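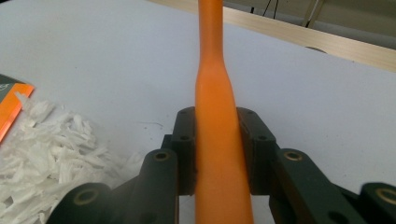

Orange object between the jaws, shredded scraps on the left.

Muvance is a desktop tool for lining up and trimming demonstrations recorded with hand-held grippers. I paid $149 for a single seat and ran it over 500 of our sweeping episodes, brush in one gripper and dustpan in the other.

Import is the best part. It matched left, right and head views without a hand-written config, and the whole batch loaded in 15 minutes. The timeline is laid out sensibly, and colour labels for each phase carry over to export.

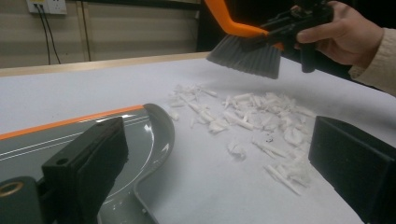
Brush and dustpan on either side of the pile, wrist view.

Automatic phase splitting is weaker. It keys off jaw width, so it finds the grasp and the release well enough. A sweep happens with the jaws shut the whole time, and there it guesses. I moved most of those boundaries myself – slow work, as the scrub bar jumps when you zoom in. The Grestico plug-in does a better job on contact-heavy tasks but won't read more than one wrist view.

Export to our training format was clean. Worth the licence if you record with two hands. Single-arm groups can skip it. 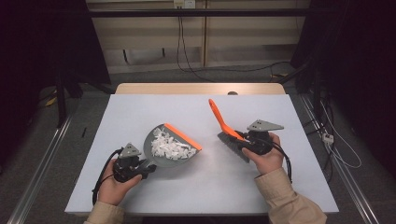 Harish Mishra wrote back that the jumping scrub bar goes away if you turn off frame caching, and that he would still set sweep boundaries from gripper pose and leave jaw width out of it.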